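Cloltero Bench Two
Two-handed workstation for kitchens, canteens and small packing rooms

Price from: on request
Lead time: see below
Page last updated: 2019-02-23

Overview | What it can do | What it can't do yet | Specification | Ordering

Cloltero Bench Two is a fixed workstation with two arms and two five-fingered hands. It stands behind an ordinary table or worktop and does light handling jobs on it: moving food from a board to a tray, clearing small items, setting things out in a given order. It is sold with the Prasari simulator, so that a buyer can try a layout on screen before a worktop is cleared for it.

Most people who write to us ask the same thing, which is whether a machine can do kitchen chores yet. The short answer is that it can do a few of them, slowly, on a table that has been set out with some care. This page tries to say which ones. If your job isn't listed, it is best to assume the answer is no until you have spoken to us.

What it can do

Pick and place is the main job. The station will take bread rolls, pastries, wrapped sandwiches, cartons, tubs and similar items from a board or shallow crate and put them in a tray. Items need to be between the size of a plum and the size of a small loaf. They can lie at any angle, and the tray doesn't have to be square to the table.

It can also stack empty trays, put lids on tubs that have straight sides, and wipe a flat surface with a cloth pad. Wiping is done in straight passes and will miss corners.

Each customer layout is built in Prasari first. We need the height and depth of your worktop, the trays you use and a list of what goes in them. You then get a set of trial runs, with views of the table, and a short report giving the number of items placed, dropped or left behind. The simulator is useful for reach and for the order of work. It is less useful for anything soft, and a pastry that behaves well on screen may flake or squash on a real bench — allow for this when you read the report. 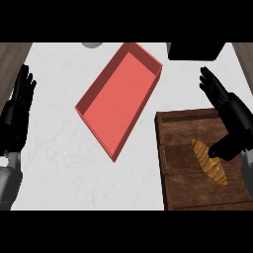 Bread-to-tray layout in simulation, right hand at the board.

Both arms are supplied as standard. A job like the one shown can be given to one hand or shared between the two, and the hand that isn't needed waits clear of the work. Passing an item from one hand to the other is supported, though it adds time and we don't suggest it for anything fragile.

What it can't do yet

It can't wash up. The hands are not sealed against water, and the station has no good way of telling a clean plate from one with a thin film of grease on it.

It can't fold laundry well enough for us to sell it for that. Tea towels come out acceptable on most runs. Shirts do not.

It can't chop, peel, slice or spread. No blades are to be fitted to the hands or placed within reach of them, and doing so ends the warranty.

It doesn't cope with clutter. If a tray is half under a cloth, or items are piled more than two deep, it will stop and ask for help through the panel. In a busy kitchen this can happen often enough to be a nuisance. A person used to the job will be faster at all of the tasks on this page, and the station makes sense mainly where the work is dull, steady and carried on for hours.

Glass is allowed but not recommended. Shiny and clear surfaces are the most common cause of missed grips.

Specification

Arms: 2
Hands: 2, five-fingered, black finish
Reach from centre post: 915 mm
Weight of station without table: 112 kg
Items per hour, bread-to-tray: 40
Trial layouts included in price: 4
Power: standard single-phase mains supply
Control: wall or bench panel, wired
Table: not included
Suitable for outdoor use: no

The hourly figure is for a tidy board with one kind of item on it. Mixed boards are slower. We would sooner quote a low number and have you find it does a little better.

Fitting and training

The centre post is bolted to the floor or to a steel base plate, which can be ordered from us. The worktop must be level and must not rock. Pale, patterned or dark tops are all fine, but very glossy ones should be covered with a matt sheet during set-up.

Installation takes a day. Training for staff takes a further half day and covers starting and stopping, clearing a fault, changing the finger pads and loading a new layout. Finger pads wear and should be looked at weekly. Spares are sold in pairs.

Keep the area in reach of the arms clear of people while the station is running. A floor mat switch is included and stops both arms when stepped on.

Options

Doherty base plate, steel, for floors that can't be drilled
Nevel pad set, softer grip, for pastry and ripe fruit
Extra trial layout in Prasari
Second panel

The Nevel pads mark less but wear faster than the standard ones. Customers handling bread only don't usually need them.

Ordering

Stations ordered now will be delivered from April. Please send a sketch of the worktop with measurements and a few lines on the job you have in mind. Niamh Daly deals with all first enquiries and will tell you if the job is one we would turn down. Trial layouts can be bought without a station, and the cost is taken off if you go on to order.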